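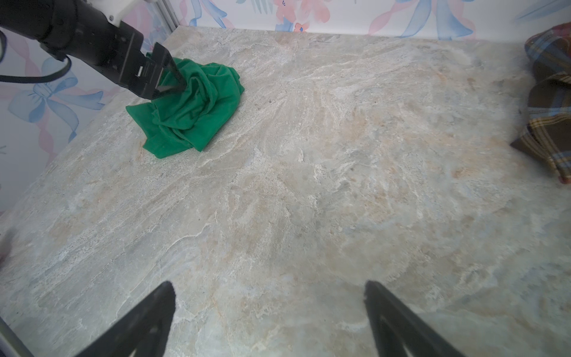 I have now read the Prukitar write-up twice and I still can't tell you what it shows. The headline claim is that a policy trained on 50 demonstrations can pick up a cloth it hasn't met before, in a setting full of clutter and pattern, and put it where it was told to. The word "robust" turns up in the title and again in the abstract. After that I rather lost patience.

Some background for anyone who skipped my last moan. Cloth is hard. A mug stays a mug when you bump it, and a camera that has seen the handle once has a fair idea of where the rest is. A bit of fabric in a heap has no handle, no top, no front. Everybody working on this agrees about that, so the interesting question with any new method is what it does about the heap. Prukitar's answer is to lean on the wrist cameras. The view from beside or above the table is used to get the arm near the cloth, and from then on the close view takes over more and more of the decision. I quite like that as an idea. People do something similar when they're feeling for the corner of a duvet cover.

My trouble is with the evidence. The comparison is against a version with the wrist view turned off completely, and of course that does worse. You've taken away an eye. What I wanted was the same network with both views weighted equally all the way through, because that is what most groups would build on a dull afternoon, and it isn't in there. There's a line saying it "performed comparably in early trials". Comparably to what? If it was comparable to the full method then the method is doing nothing, and that ought to be the result.

Then there's the camera itself. A camera on a wrist goes wherever the wrist goes, and once the arm gets a move on, the close view can turn to soup just when the policy is supposed to be trusting it most. The paper doesn't split its results by speed. I'd have swapped every one of the architecture diagrams for that single plot.

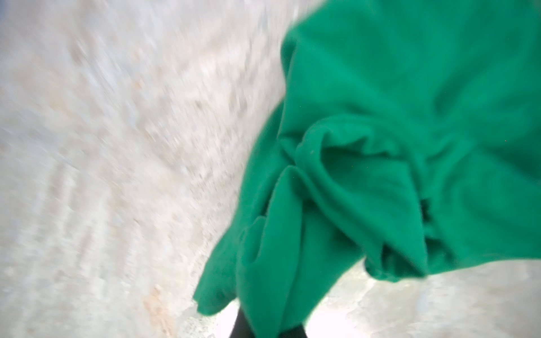
You're asking a small group to do a big company's homework, one reader wrote under the previous post, and if every paper had to run every baseline you could think of then nothing with cloth in it would ever come out. They also pointed out that the Clillow results, which I was nice about, had fewer comparisons than this.

Fair on Clillow. I went back and looked, and I was too kind to it. I don't accept the rest. One extra baseline is a few days of training and a tedious Thursday resetting the cloth, and by their own account they had already done the early trials. The numbers exist. Print them.

The other thing that bothers me is "cluttered". Wallpaper with bows and flowers on it is certainly busy, and so is a marbled surface with veins running all over the place. I can believe that a policy which copes with that has learned something about ignoring backgrounds. But if the background is the same in training and in testing, the network is free to learn it by heart, flowers and all.
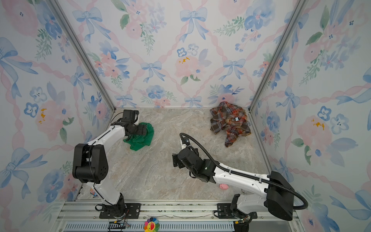 Left gripper on the green cloth, right arm waiting over the middle. Plaid heap at the back.

Colour is the cheap shortcut I'd worry about. A policy that has worked out "go to the bright green bit" will look very clever against beige and grey. Ask it for a plaid shirt and you find out whether it knows anything about cloth. The write-up has six test items, but the scores are pooled, so one easy item could be carrying the average for the lot and we'd have no way of knowing. When Zeleke came out a while ago it gave a row per item, ugly rows included, and I trusted it more for the ugly ones.
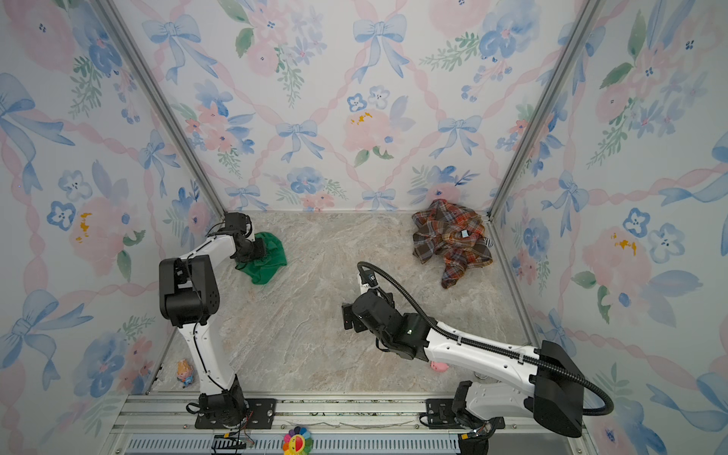
Both arms again, with the shirt in the back right corner.

I'd also like to know what counts as a success. The appendix says "grasped and relocated". A gripper pressed into a pile of fabric will often come up with some of it, whatever the policy intended, and a fistful from the middle is no use to anyone who wants the thing folded afterwards. Score the grasp point against where a person would have taken hold and I suspect the gap between the two versions shrinks a good deal. It might not! I've been wrong about this sort of thing before — I was rude about tactile fingertips for ages.

What would change my mind: the equal-weight baseline, results per item, a speed split, and one run with the wallpaper swapped for something plain. Code is promised for August. If it arrives I'll try the first of those on the pair of arms we have at Amville and post whatever comes out, including if it makes me look daft.

Comments are open, but please read the appendix first.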